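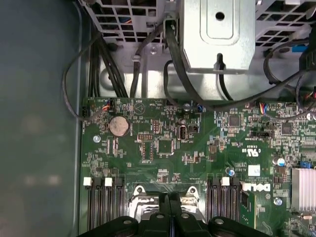

**Baudry Computer Reuse Club** – Questions

**Do you take old desktops?**
Yes please! Towers, laptops, even the huge ones from the back of your closet. I can't take tube monitors though – my car is full enough.

**What about my files?**
Copy them off before you come. I wipe every drive the same night, and I can't get anything back after that.

**Is there a fee?**
No, but Piroska Dudás keeps a jar by the door and it pays for thermal paste (and, okay, cookies).

**Can I get a computer from you?**
Sure, put your name on the list. The wait is about 6 weeks right now, longer in October when school asks start coming in.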